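Work and Automation
Unit 6 Handout: When Part of a Job Moves to a Machine
Instructor: Charito Belmonte
12/09/2023

This unit follows one employer, the catering supplier Dandbridge, through the first year of automated table clearing and item sorting at its Kanaan site. Students should read the site report by Rin Kaneko and Pichit Limsakul before the seminar.

Before the change, 40 employees at Kanaan cleared, sorted and restocked by hand. Job titles stayed the same afterward, but the daily content of the work did not. Staff now set out the work area, watch the arm during a run, and step in when an item is missed or gripped badly. Kaneko and Limsakul recorded 538 such interventions in June. Most took less than a minute.
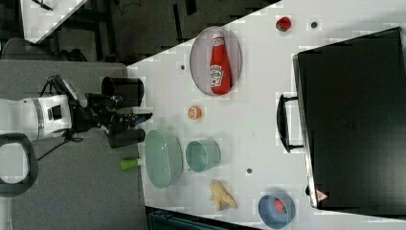 Short interruptions of this kind are easily left out of a productivity figure. The employee must stop one task, attend to the machine, and return to the first task. In interviews, several workers said that they were more tired at the end of a shift, although they lifted less.

Training is the second issue. Dandbridge gave each employee 2 hours of instruction, chiefly on safe distance and the stop control. Questions about pay grade were put off until the next review. Usa Wannasri argues in the assigned chapter that supervising a machine is skilled work and should be graded as such. Yae Sakai takes a more cautious view and asks for evidence over a longer period.

For discussion
Who should decide when an employee may stop the machine?
Should interventions be counted toward an individual's output?

Written response: one page, due at the next meeting.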